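The acrylic plate and me

28 August 2026

I have spent almost a full week thinking about one piece of clear plastic. My sister thinks I am exaggerating, but she has not seen my notebook.

For those who are new on this blog: I make small enamel earrings under the name Dovby, and in September I will have a table at the autumn fair in the old Stirnelik building. It is my second fair. At the first one I put everything on a dark tablecloth and the earrings disappeared. People stopped, looked at the cloth, said it was a nice cloth, and continued to the soap seller. I sold nine pairs in two days and came home with a cold.

So this year I wanted to have something clear and light, with the earrings hanging up in the air where the eye can find them. Korkor Essien, who shared the next table with me last year, told me to look at the displays that shops throw out or sell when they close. She was right. A shoe and bag shop called Carré was emptying its back room, and there I found a display with a clear acrylic plate and thin metal rods, made for hanging belts or maybe scarves. The lady wanted 900 for two of them. I took only one, for 600, and I already regret a little the other one.

Cleaning it

If you have never cleaned old acrylic, please go slowly. I learned this with a smaller piece some years ago, when I used a kitchen spray for windows and a paper towel. The result was a kind of fog with thin scratches in it, and it never went away.

This time I did it in the correct way. First I rinsed the plate under the shower with lukewarm water, so the sand and dust could leave without me rubbing them in. Then one drop of dish soap in a bowl, a soft cloth, and very light movements. The price label had left some glue on the underside, and I removed it with cooking oil and my thumb. It took the length of a radio program about bees. I dried the plate with an old cotton pillowcase, which is the best drying cloth I know.

After that I carried it to the work room and put it on the white table. I wanted to know how it looks on white, as the tables at the fair are white too and I have decided not to use a cloth over all of it.
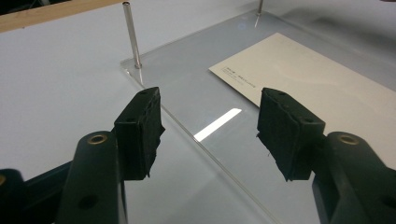 The clear sheet on the white table, first try.

My first feeling was disappointment. I had imagined something like a block of ice, and what I had was something you almost do not notice. But I left it there and drank my tea, and slowly I started to like it. It does not ask for attention. The edges take the light and the rest stays quiet.

I also understood that one finger mark on such a surface is very visible when you stand at the wrong side. I will need to bring the pillowcase to the fair.

What to put on it

The earrings will hang. That part I decided in July and I have not changed my mind. But the flat part of the plate is large, and I had many ideas for it, most of them bad.

My first idea was pebbles. I collected a full pocket of them by the river and washed them, and then I thought of pebbles on acrylic after I had been so careful about scratches. They are now in the pot with the lemon tree.

My second idea was dried flowers. Yolandi Naidoo, who rents the room above mine, does beautiful things with dried flowers and she offered me a bundle. I tried with my own lavender first. It drops small pieces everywhere, and on a clear plate each piece looks like an insect. I said thank you to Yolandi and took the bundle for my kitchen instead.

The third idea was to put a simple card there and nothing more. I had cream-colored card left from the spring, from a packet by Perna. It is thick, a little warm in color, and it does not bend at the corners when you carry it in a bag. I cut it square. I know a rectangle is more usual for a price card, but my earrings are mostly round and I find that a square is a good neighbor for a circle.

Then came the question of where it should go. In the front it covers the nicest edge of the plate. In the middle it looks like someone forgot it. I moved it up, to the far part of the plate, lying flat, and there it became calm. The rod stands to the left and the card has its own place. I also tried some brown fabric next to all this, for color, and I am still not sure about it. It is either the fabric or the piece of wood, both together is too much.
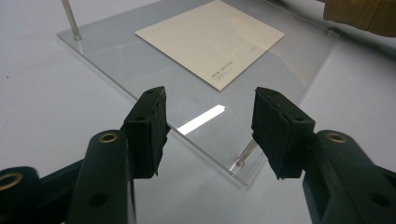 The light problem

You can see there is a strong shine on the plate. In my work room this comes and goes when you move your head, so I do not worry too much. But at the fair the lamps are high and I cannot move them. I wrote to Maxence Gaillard, who organizes the tables, and asked if I could have a place near the wall and not under the middle row. He answered very kindly that he will try, and that I am the first person who asked for less light.

If it does not work, I will turn the plate a little, so that one corner points to the visitor. I tried this at home and I like it even more than the straight position. My sister says it looks like it fell from somewhere.

Still to do

I must write a new card, by hand. I have practiced the letters on newspaper and my "y" is still not good, which is a pity when you have a name like Dovby. Maybe I will only put the prices and keep the name for the small bags.

I must also find a box for the plate. It should travel flat, between two towels, and nothing on top. Last year I packed everything the night before and I do not want to repeat this. The table is number 4 this time, near the side door, so at least the way from the car is short.

And I have to finish eleven more pairs, mostly the green ones. The kiln is slow this week and so am I.

If you have used acrylic on a market table and you know a good trick against finger marks, please write it in the comments. I read all of them, also the old ones, even if I sometimes answer late.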